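Notebook - Willbridge by-election count check
November 15, 2025
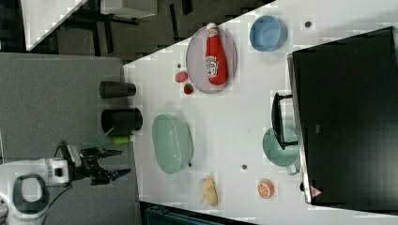 Bench: ketchup bottle on the grey plate, green plate empty.

Picked up the provisional figures for Willbridge from the returning office page and started again from the polling place sheets. Okoro had 3263 first preferences on my total, same as the published one. Cusetis came out at 3961 on mine, and the page has it 78 lower. Went through the sheets twice and got the same gap both times.

Most likely source is the Clistivwood hall booth. It reported in two parts, ordinary votes first and then the declaration envelopes, and the second sheet has a different header row. My script reads the second sheet as a new booth. The office may have left it out of the running total and put it in with postals. Haven't confirmed either. Left both versions in the folder, labelled by source, and haven't merged them.

Joaquín Ojeda rang the office before lunch. They said the booth figures are provisional until the recheck is finished and they won't discuss single booths over the phone. He has put the question in writing. No reply at time of writing.

Notional preference flow: reran with the April flows as the baseline. Not happy with it. There were more candidates on the ballot in April and the how-to-vote cards were different, so the flow from the minor parties is mostly a guess. I'd leave it off the chart until we have a real distribution to work from. Joaquín would sooner show it in a lighter colour with a note. Not settled.

Fixed while I was in there:
- booth names with trailing spaces were being counted as separate places
- informal votes were included in the turnout denominator on one tab but not the other
- the swing column had its sign reversed for Cusetis

The last one has been wrong since the first version - anyone holding an old printout should bin it.

Still to do: get the scrutineers' sheets for the Clistivwood booth if the party offices will share them, and check whether the pre-poll centre used the same two-part reporting. If it did, the gap could move again. Don't send totals outside the group until the written answer is back.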